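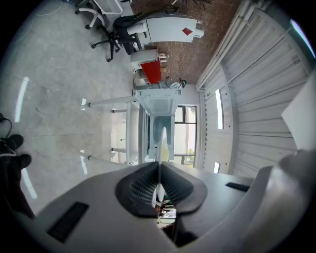 Wrist camera view, hand-held gripper, ribbed finger pads open.

Ribbed pads vs. smooth pads, image comes in sideways

I'm comparing two finger sets on a hand-held gripper, the Urnari ribbed pads and the Breltis smooth ones. The view is rotated, with the ceiling on the right. Should I rotate before logging, or fix the mount? I have 164 clips so far.
Heriberto Olvera

2 Answers

Rotate in software and leave the mount alone. Apply the same rotation to the camera extrinsics or your poses will be wrong. For the pads, run more than 100 grasps per set on the same parts and log slip separately from missed grasps. I did 8 and the result meant nothing.
Nyokabi Mwakalinga
Share (2) | Comments (8)

Which controller? On the Manninen there is an orientation flag in the camera settings. I use Derkimance and never found one. Smooth pads were fine for me on boxes, didn't try anything else.
Share (0) | Comments (2)

Print this page | E-mail this page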